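Call for participants: critical visitors wanted for a robot open day

Riltus is holding an open day in August and is looking for 56 people to come along, watch two robot arms deal with a table of gardening tools, and tell us what they think. We would particularly like to hear from people who expect to be unimpressed.

My name is Annelore Fröhlich and I have been hired to run the visitor panel. I don't work on the robots and I have no shares in them. I have been to a good many demonstrations over the years and left most of them none the wiser. The machine does its one trick, everyone claps, and there is a glass of something afterwards. If you ask how often the trick fails, you get a smile and a leaflet.

So the panel has been set up a bit differently, and I have it in writing that the answers will be published whether the company likes them or not. We'll see.

What you would be watching

The system is called Somimon. The job it will be given is tidying up after potting: picking up trowels, shears and gloves and putting them where they belong. Anyone who has kept a shed will know that this takes a person a couple of minutes and very little thought. Whether it is worth two arms and a room full of cables is one of the questions on the form.

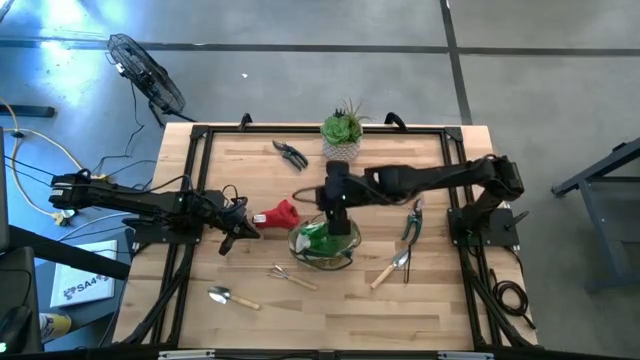
Each session lasts 120 minutes. You will see the task run several times without a break, and the staff have agreed to leave the failed attempts in. In the second half, panel members can move the tools themselves before a run starts. Please be awkward about it. Turn things over, put them close together, lay one across another. I'm told the arms can cope with this, and I would like to see it before I repeat it to anybody.

Who we are looking for

Adults of any age who garden, for a living or at home. Allotment holders, nursery workers, parks staff and people who have given it up because of their hands or backs are all welcome. You don't need to know anything about robots. If you work for Riltus, or for Grandari, who are paying for the day, you can't take part, and neither can your family.

What you get

Lunch, travel costs within reason, and a copy of the full results. There is no fee. I argued for one and lost.

What we ask of you

Fill in a form of 9 questions before you leave. Two of them ask whether you would want such a thing near you, and "no" is a perfectly good answer. Sessions may be filmed, but you can ask to be kept out of it and this won't affect your place.

Please wear flat shoes, as there are cables on the floor. The Kramer building has step-free access by the side door. Tell us beforehand if you need a chair close to the table.

How to apply

Write to the visitor panel, care of Annelore Fröhlich, at the Kramer building reception. Tell us what sort of gardening you do and what you would need to see before you believed a word of this. A few lines will do. Nobody gets a place for being polite, and applications that only say how exciting robots are will go to the bottom of the pile.

Places will be offered by post, with the date and time of your session.

Notice issued June 2024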